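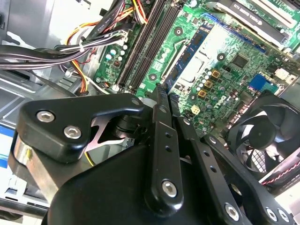
The gripper at an open desktop tower, Worelham workshop

Cell Technician, Desktop Line (Worelham)

Reading time: 3 minutes

Hevex takes apart used desktop computers so that the parts can be sold or recycled. In Worelham we have one robot cell for this work, which we call Nepia, and we are looking for a technician who will look after it together with Tyra Tveit. The position is open from November.

The cell is one arm with one gripper, a camera on the wrist, and a turning table where the computer tower lies on its side with the cover off. About 200 towers go through it in a normal month. Most of them are office machines, and inside they are crowded: cables in bundles, memory slots with small latches, the power supply in the corner. The gripper must go between all this without pulling on a wire, and for this reason its condition is the most important part of your work.

What you will do in the morning

The shift begins at 7:30. Before the first tower, you check the screws on the gripper links with the hex keys from the cell drawer. You move every link by hand, with the arm locked, and feel if there is play in the joints. You clean the camera window with the dry cloth only. Then you run the touch test on the steel block and write the result in the cell book. If the result differs from the day before by more than the limit on the card, the cell does not start until you have found the cause.

During the shift

You place the towers, watch the first moves on each new model, and stop the arm when a cable lies in the way. You will teach new positions when a board has another layout. At present it is the memory latches that give us the most trouble, and we would like somebody who has patience with this kind of problem. Power supplies are removed by a person, never by the arm, and they are never opened.

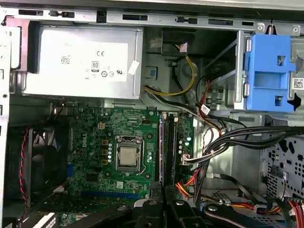
Every second month the gripper comes off completely. The pivot pins are cleaned and measured, worn links are replaced, and the whole hand is put together again and calibrated. It takes most of a day if the parts are in stock. You will do this with Tyra the first times, and after that alone. Ordering spare parts in time is also your task – we had to wait three weeks for a link last winter and would not like to repeat it.

What we ask

You have worked with small mechanical assemblies, for example in bicycle, printer or camera repair, or in a factory. You can read a simple exploded drawing. You know the inside of a desktop computer well enough to name the parts. You write clear notes, in English, that another person can follow.

It is good if you have used a robot teach pendant before, but we can train you. The training is 8 weeks and is paid in full.

What we offer

A permanent contract, full time, day shift only. Work shoes and tools are provided. The workshop is on the ground floor and the table of the cell can be set to your height.

How to apply

Please send your resume and a short letter to Amparo Robles at the Hevex office in Worelham. In the letter, describe one repair that you did and what was difficult in it. We prefer half a page. Invited applicants will spend a morning at the cell, and travel costs are paid back. Questions about the technical side can be sent to Tyra directly.

Related openings
Parts Sorter, Evening Shift – Worelham
Cable and Connector Tester – Loltavov
Warehouse Planner – Loltavov
Meet the team: Carleen Rewi, parts testing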